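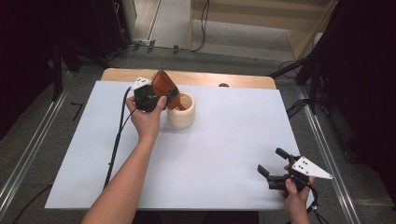

Scoops, rings and sore thumbs: an August at the table

I've been meaning to put a few of these up since the summer and I've finally got round to it. For anyone who's wandered in from the Skalta knitting pages (hello!), this is the other half of my life, where I spend whole afternoons teaching a robot to do things a toddler can do, by doing them myself, over and over, with a gripper in each hand.

The project is called Kiltalano and I joined it knowing nothing. I'd pictured joysticks, or typing. What you really do is hold a pair of grippers like oversized tweezers, squeeze, move, let go, and the computer keeps a record of every wobble. Each go is called a demo. Ours were mostly short, 15 seconds or so if you didn't fumble, and by the end of August I had 787 of them with my initials on. I have never been so proud of such a dull spreadsheet.

The scoop and the cup

My favourite task, and the one I was worst at to begin with. The left gripper has the wooden scoop, tip down into the cream cup, while the right one waits its turn near the edge of the table. You would think tipping a scoop is nothing. Try it with two stiff black fingers where your own should be! All the feeling goes out of it, and you find yourself watching the end of the scoop like a hawk.

The little plates with the black dots on top are how the system knows where each gripper is, so you mustn't let your sleeve flop over them. I took to working with bare arms, even on the chilly mornings. And you do have to mind the cables. Octavio Apaza, who trained me, has a way of flicking his out of the way with his elbow that I never managed to copy.

He also told me to slow down, about a hundred times. My first batch of scoop demos, 61 of them, went straight in the bin for being too quick and jerky. I sulked, had a biscuit, and started again at half past two.

The rings
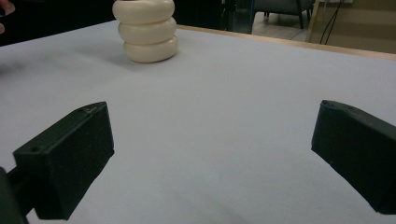
Mariama Asante

A gripper's-eye view, which I still find a bit odd to look at, all fingers and tabletop. That's the ring stack at the far side, 3 fat cream rings piled up like doughnuts and leaning off to the left as they go up. The fingers are wide open with nothing in them and the rings are still well out of reach.

I like the approach best, to be truthful. You come in open and level, and you try to make each one a tiny bit different from the last, a touch higher, a touch more from the side, so the robot doesn't learn one path and sulk when the stack has moved. Octavio calls this "being untidy on purpose" and it goes against everything my mother taught me.

The person who reads through the demos at our end is called Tsikata (first name never offered, very kind, very strict), and a note comes back with each batch. Mine for the rings said "good, but do breathe". I do hold my breath, it's true. I do it threading needles as well.

More to come from the Catitz sessions once I've sorted through them. If you've done this sort of work yourself and found a cure for gripper thumb, please write in, mine still clicks.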